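STENIMTON — The ground robot at Fairclough has a new upkeep routine, and the crew at Donow could not be happier with it! Every 400 miles, the machine comes in for a wheel check, a lens cleaning and a fresh camera calibration. The whole job takes 20 minutes on the bench.

Calibration finishes outdoors, where long straight edges help the crew set the camera's pitch and height. 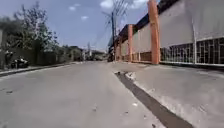 Low view along the concrete road, with the drainage channel and sidewalk at right.

Donow has also rewritten its service sheet, now 2 pages long, with torque settings for all 23 chassis bolts. The Stillaleck site starts using it in August.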